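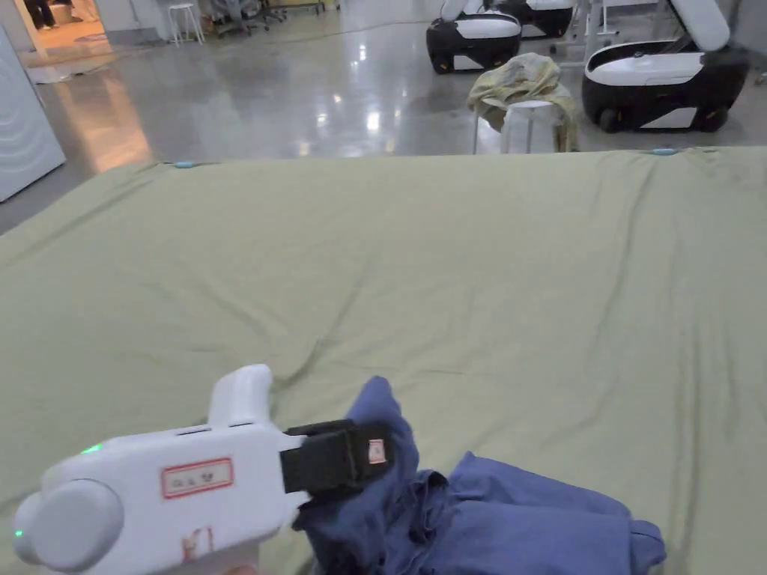
Fig. 4. White hand-held gripper and a dark blue cloth on a sage-green sheet.

Section 4: Replacing the battery, Flirno 300 laptop

Rev. 2021-10-15, H. Maddocks. Replaces the September sheet. Bin the old one, the screw order in it was wrong.

Applies to Flirno 300 with the internal pack, part 1195. Not the older model with the slide-out battery. If there's a latch on the bottom of yours, wrong section, go to Section 2.

You need
Phillips #00 driver
Torx T5 driver
Plastic opening pick
Plastic spudger
Small dish or magnetic mat for screws
New pack, part 1195, from Hondico or Giraldo. Connectors are the same, the Giraldo cable is a bit stiffer.

CAUTION: Swollen battery? Stop. Don't charge it, don't press on it, don't put a metal tool near it. Call the shop before going any further.

Before you open it
1. Run the charge down below a quarter. Unplug the charger.
2. Back up whatever you care about.
3. Shut down fully. Sleep doesn't count. Hold the power key until the keyboard light goes out.
4. Unplug everything else. USB sticks, headphones, memory card. The card especially, it snags the case on the way up and cracks the slot.

Taking the bottom off
5. Lid closed, laptop upside down, hinge away from you.
6. Take out the Phillips screws along the hinge. These are the long ones. Keep them apart from the rest.
7. Take out the Torx screws on the sides and front. All one length, so any order is fine.
8. Slide the pick in at the front corner and work along the front edge. Clips pop. Normal.
9. Lift from the front and pull toward you. Hinge side comes last.

Note: Won't lift? You missed a screw. Check under the rear rubber foot on the left, there's one hiding there. Foot is glued, warm it with your thumb and peel.

Disconnecting the old pack
10. Find the battery plug, center of the board, wide with a black pull tab. Peel back the clear film over it.
11. Pull the tab straight toward the battery, flat to the board. Do not pull up. Pulling up takes the socket with it and then you need a board.
12. Press the power key once and hold it for a few seconds. Clears what's left in the board.
13. Unhook the speaker cable from its channel along the left of the pack. Leave it plugged in, just move it out of the way.
14. Take out the 4 battery screws.
15. Lift the pack out by the frame, right side first. No glue on this model. If it feels stuck its a screw or the speaker cable.

CAUTION: Never lever under the cells, not even with plastic.

Fitting the new one
16. Check the label. 1195, same as the old one. Check the plug for bent pins.
17. Left side in first, then lower the right. It should drop flat with no push.
18. Battery screws back in, snug only. They go into brass inserts and the inserts spin if you overdo it.
19. Speaker cable back in the channel. Do this before the cover, you will forget.
20. Slide the plug home with a fingernail on each end, even pressure. Film back over.
21. Cover on, hinge side first, press along the edges untill the clips catch. Torx screws, then the long ones at the hinge.

Note: Long screw in a front hole will dimple the palm rest from the inside. If one feels tight early, back it out and look.

First charge
22. Plug in the charger before you press power. New packs ship asleep and won't start the laptop on their own.
23. Charge to full in one go, lid closed.
24. Open Ponuvgate, go to Power, then Battery, then Reset Gauge. Cycle count should read 2 or less. Higher than that, send it back, it's been used.

Problems
No light on the charger: plug at step 20 isn't all the way in. Open it up and reseat.
Starts but says "no battery": same thing, usually. If reseating doesn't do it, run the Ponuvgate update and try again.
Rattle when tilted: loose screw inside. Don't power on, go find it.
Trackpad won't click: speaker cable is sitting under the pack. Back to step 13.

Old packs go to a battery drop-off, not household trash. Tape over the plug first.

Stuck on any of this, ask for Ulises Condori at the parts desk and have the serial number ready. It's on the bottom cover near the hinge, so copy it down before you start.

Next: Section 5, Replacing the fan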